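Open day at Vosora

April 13, 2018

I drove out to the Vosora open day with a friend from work. It took 80 minutes because they have one lane closed on the Sandell road and will until September, apparently. Parking was free. There was a sausage sizzle near the loading dock and a table where you wrote your name on a sticker.

Vosora rents the back half of a building that used to sell flooring. The front half is offices and you don't get to see much of those. They had let in 112 people by the time we signed the sheet, split into groups, and each group got a coloured dot. Ours was green and we waited quite a while.

First stop was a talk with slides. Most of it was on why houses are harder than factories, which I'd heard before, but there was a decent bit on cables and why they keep catching on things. A man behind me asked what one would cost and was told they aren't selling any yet. He asked again later in a different way and got the same answer.

Second stop was a bench with grippers you could handle. I liked this more than the talk. The fingers are lighter than I expected and have a bit of give when you push them sideways. A kid got one to hold a grape.

Then we went through to the rooms. They have three of them set up, a kitchen, a laundry and a bedroom. The green group got the bedroom. The job was tidying the floor: rubbish off the carpet first, then whatever else had been left lying about. You stand behind a rope and there's a monitor on the wall showing what the robot's head camera sees, which is the better view because from the rope you mostly get the back of it. They put the stills up on a page for visitors afterwards, so I've borrowed one.
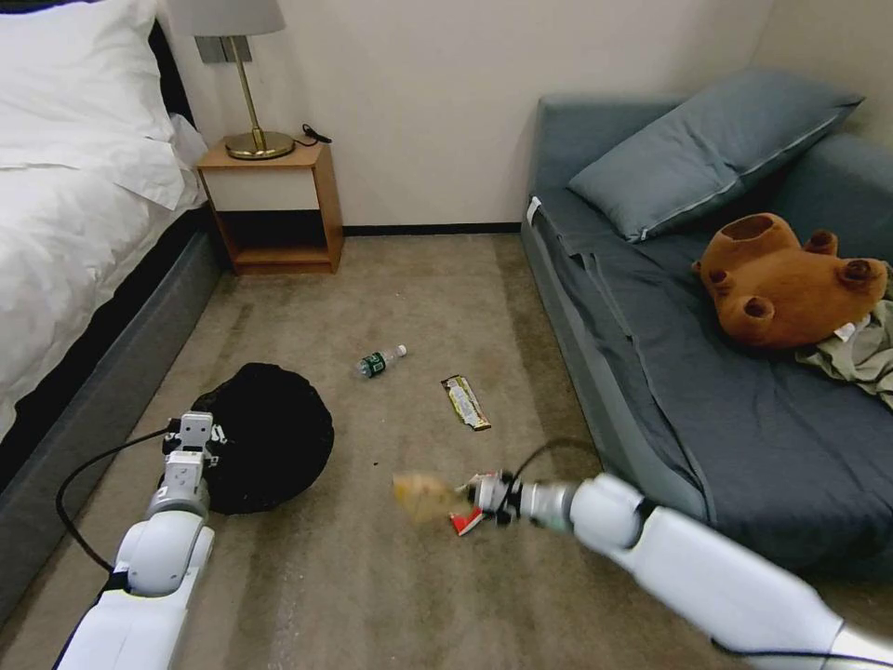
Tidying the bedroom floor. Right arm has a wrapper, bottle and another wrapper still to go.

It's slow. I'd read that going in, but it's different when you're standing there. It goes down, stops just over the carpet, shifts a little, closes. The first piece of rubbish took long enough that two people wandered off to look at the kitchen. I timed the full run on my phone and got 665 seconds, with one stop in the middle when an engineer stepped in and checked something on a laptop.

Wrappers are the hard part, according to the woman running the session. They crumple, they're shiny and they lie flat, so there's not much to get hold of. She said soft things like clothes and bags have their own problems, mainly that they never look the same twice. Someone asked whether it knew what was rubbish and what wasn't. She said it depends on the object and that they've had it try to throw out a sock.

My friend, who has two teenagers, wanted to know if it does under the bed. It doesn't — the arms won't reach that low at that angle.

We had a quick look at the laundry on the way out but the Cavivano group was in there, a bus load of them from the technical college, and you couldn't get near the rope. Heard a lot of clapping. No idea what for.

Coffee afterwards at Benítez on the corner, good, a bit dear. Home by four. They're doing another open day in spring and I'd go again if I could get the kitchen.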